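White kitchens and the miracle cleaner

Every spring somebody tries to sell me a special spray for white cabinets. This year it was Pusex, at a price I won't repeat, and I remain unconvinced. Warm water, a drop of washing-up liquid and a soft cloth have done my doors for 11 years.

Slatted panels are another matter. They look smart in the showroom at Grorton, but grooves hold dust, and the man selling them won't be round to clean them. Use a dry paintbrush first, then a damp cloth wrapped round a blunt knife.

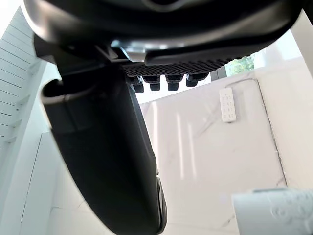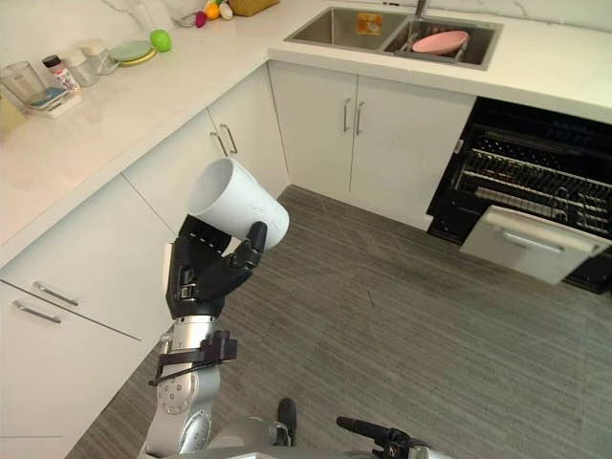
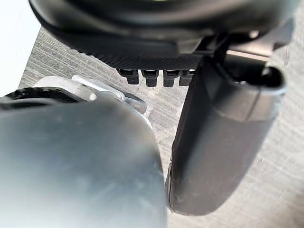

Second picture: plates stacked and small jars kept back along the wall, on a marble-look worktop.

I'm told a row of things at the back of the worktop is "clutter". Maybe — but I would sooner move six jars on a Saturday than hunt through a cupboard every night. Wipe under them weekly and put back only what you've used.

As for lemon juice on marble, please don't. Real marble marks. Marble-look tops may cope, but check the maker's leaflet before believing anyone, me included. Bar handles want a wipe behind as well as in front.

Josiane Roussel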